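Thread: House rules for handheld gripper demos, what do you actually enforce?

tindis_bench
Joined in October, first real post. I've been writing up a one-page practice sheet for our handheld gripper sessions (cloth on hangers, mostly) and I'm having way more fun with it than a rules document deserves. The draft covers the rail, the markers on the fingers, the pads, and what gets written down after each take. Before I print it I'd love to hear what the rest of you hold people to, and what you gave up on. 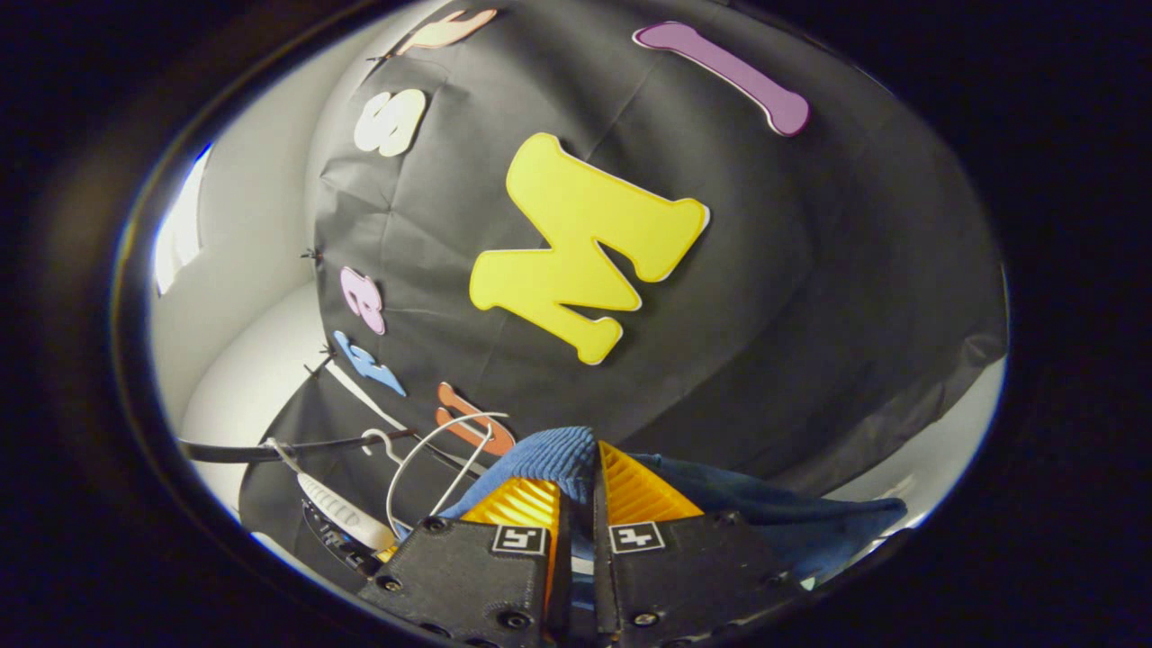
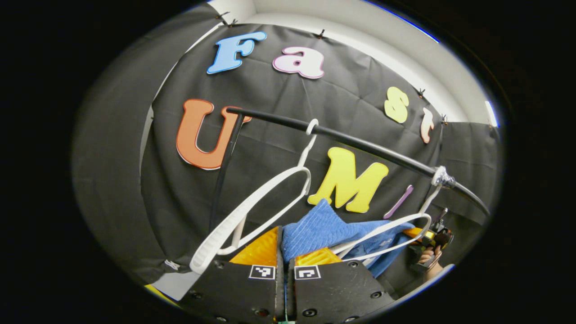

Towel and hanger work with the handheld grippers, foam letters on the black cloth behind.

Current draft, short version:
Rule 1. Both finger markers clean and flat before every take. Wipe, look, go.
Rule 2. Pads get checked for lint at every break. Ribbed pads plus towels, you know how it goes.
Rule 3. Hangers start somewhere different each time. No tape marks on the rail.
Rule 4. A fumbled take is kept and labeled as fumbled. You don't delete it.
Rule 5. Nothing on the backdrop moves during a session.
Tear it apart please!

mossgate
Rule 4, yes, a hundred times yes. We threw out fumbles for the whole first season and ended up with a policy that had no idea what to do once a sleeve slipped. It would just hover there. Now the only takes we drop are the ones where the recording itself is broken.

kavanagh_kev
Love this. Disagree with rule 3 though. With brand new operators I want the same start position for at least the first batch, so I can compare people against each other and see who is rushing. Randomize once they're steady. If you vary the start from day one you can't tell a bad operator from a hard start.

tindis_bench
Fair, but then you have a pile of takes that all start alike. Do you train on those or bin them?

kavanagh_kev
Train on them. They're 376 takes out of 3788 in our last set, so it's not like they swamp anything.

mossgate
I'd still bin them, or at least tag them so you can leave them out later. A tag costs nothing.

eltis_ray
Is rule 5 worth having? I like a backdrop that changes. We swap ours on purpose between sessions, different cloth, stuff stuck on it, stuff taken off. Otherwise you're teaching the thing your wall.

tindis_bench
Between sessions, sure, swap away. I mean during. If a letter drops off halfway through I want the session stopped and a line in the log, and then carry on with the new layout under a new session number. Same if a clip lets go and the cloth sags. Big flat bright shapes on a dark cloth are nice for tracking and I don't want them sliding around mid-take.

eltis_ray
OK, that I can live with. Reword it, because I read it as "never touch the backdrop again."

Catríona Scanlon
Hello from the Broltley group! We've had a written sheet for a while and it's down to 13 lines from something much longer. A few that earned their place:

Two people sharing a rail agree out loud who takes hold first. Just say "mine."
Don't reach through the gap between a hanger and the pole. Go over or around.
Fingers open all the way before you let go of cloth. Half-open releases drag the towel off the hanger and they look terrible in playback.
Move at the speed you'd want the arm to move. This is the one I repeat most. People get good, and then they get fast, and then the data is full of flicks that no arm in our lab is going to copy.
Stop after 16 takes and hand the gripper over. Wrists matter.

I'd add something about the marker check, too. Wiping is good, but also open and close the fingers once at the start of the take so you have the full travel on record. Takes two seconds.

tindis_bench
Catríona this is gold, thank you. The open and close is going in as rule 1b. "Mine" is going in as well, I'm delighted by it.

kavanagh_kev
16 seems low. I've had people happily do more than that in one go.

Catríona Scanlon
Happily, yes. Look at their last few next to their first few, side by side. We argued over this one for ages and somebody finally made the comparison, and the number stuck. Yours might be higher if the garments are light.

kavanagh_kev
Will look. Towels are heavier than they have any right to be, I'll give you that.

hobnail
Lurker with a small one: write down which gripper is which. We have a pair, and the pads on one were replaced and the other weren't, and for a while we had no record of who used what. A strip of colored tape on the handle and a column in the log fixed it.

mossgate
Seconding hobnail. And put the pad change date in the same log, please, not on a sticky note.

tindis_bench
Revised sheet, 9 November 2024. Rule 3 now says fixed start for an operator's first batch (tagged), varied after that. Rule 5 says stop, log, new session number. Added 1b, the take limit, "mine," and gripper ID. Still open: do you count a re-grip as a fumble? I say no if the cloth never left the fingers.

eltis_ray
I say yes. Label it re-grip and let people filter.

mossgate
Separate label, agreed. Not a fumble though.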